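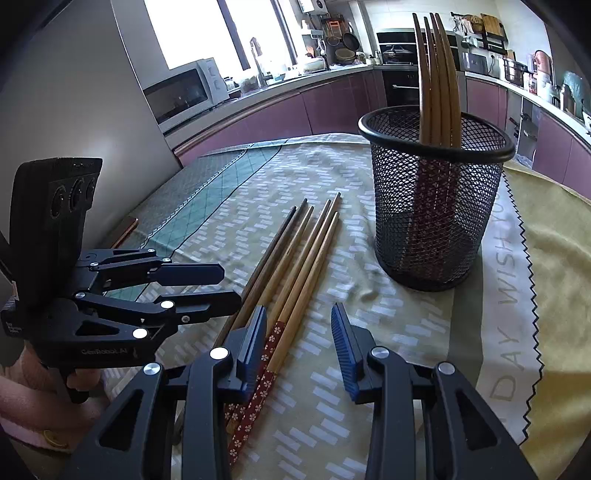 Chopsticks on the patterned cloth, and the mesh holder.

2026-07-17

I wanted to write this week about the tablecloth, but I see that I will write mostly about chopsticks. We keep them on the table now, in a black wire-mesh holder that looks like something for pencils. Before, they lived in the drawer with the spoons, and every evening I was searching for two of the same colour.

They are not one set. There are dark brown ones, light bamboo ones with no decoration, and some with a dark red handle and small white flowers. The flowered ones are my favourite, although they are a little slippery with noodles. The dark ones are better for that.

My rule is that thin tips stand up and thick ends go down. My mother does it this way too. A neighbour told me it is more hygienic than the opposite, and I didn't argue, but I also don't know if it's true. I wash them by hand and let them dry flat on a towel overnight, and only in the morning do they go back in the holder. In October I was lazy about this and had to throw away a whole bundle with grey spots.

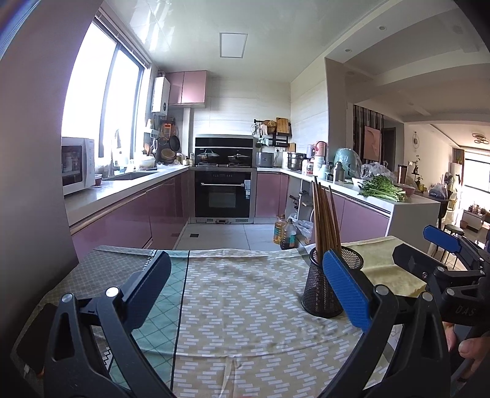

The cloth came from Çınar, a small shop near my old tram stop that sells ends of rolls. I like that it has many patterns on one piece: the grey with little diamonds, the teal, the beige with short dashes, and then the yellow-green. My sister says it gives her a headache. It creases very easily and I have stopped ironing it.

Pink cupboards were not my choice, they came with the flat. In the first month I looked at paint in a Brelholm catalogue and even wrote down the number of the colour, 331, a quiet grey. I never bought the tin. Now I am used to the pink and I would miss it, especially in the morning when the window is so bright.

Next I would like a second holder for the long cooking chopsticks, so they don't mix with the ones for eating. If you know a heavy one that doesn't tip over, please write to me in the comments.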